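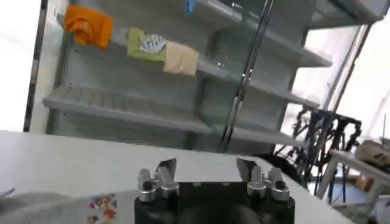

Search posts Search Clear

Laundry & Linens / Small Wins

OK I finally tackled the cloth situation and I have to tell you all about it, because I am way too happy for a person who spent her Saturday with dish towels. Thread!

Background: I had 111 cloths. Kitchen towels, cleaning rags, napkins, those thin ones you get at fairs. I counted them on the living room floor and then I sat down next to them for a while.

Step one was sorting by what I use each one for. I tried color first (so pretty!) and it was useless. The good orange one ended up in a pile with a rag I use on bike chains. Never again.

Three piles that worked for me: dries dishes, wipes surfaces, goes in the garage. If I had to think about a cloth for more than a few seconds it went to the garage.

Shelf discovery of the year: draping! The ones I grab every day now hang over the front edge of the metal shelf. Orange, lime green, beige, all right there at hand height. I used to fold them into perfect little squares and then wreck the whole stack pulling one from the bottom.

If yours slide off, fold them a third of the way down and put the long side at the back. The weight holds them. Thick cotton stays put beautifully, the slippery microfiber kind will test your patience.

I'm leaving a shelf clear on purpose and it is SO hard. Every time I walk past I want to put a basket on it. But that's where clean stuff lands when it comes out of the dryer, and if it's full, everything goes back on the chair. We all have the chair.

Someone asked about the gray one with the little flowers printed near the end, red and orange and yellow and purple. It's my favorite! I keep taking it out to look at it. It came from the Brendholm street market in June and I paid 2 dollars. I would have paid ten.

Washing: hot for the kitchen ones, no fabric softener (it makes them push water around, try a load without and see). I line dry the printed ones inside out so the colors last.

Final tally: 111 down to 62, and the rest went to the animal shelter, who were thrilled. They take old towels all year, so call yours and ask!

Next weekend is the sheet closet. I opened the door, a pillowcase fell on my head, and I closed it again. Wish me luck!

– Annunziata Rizzi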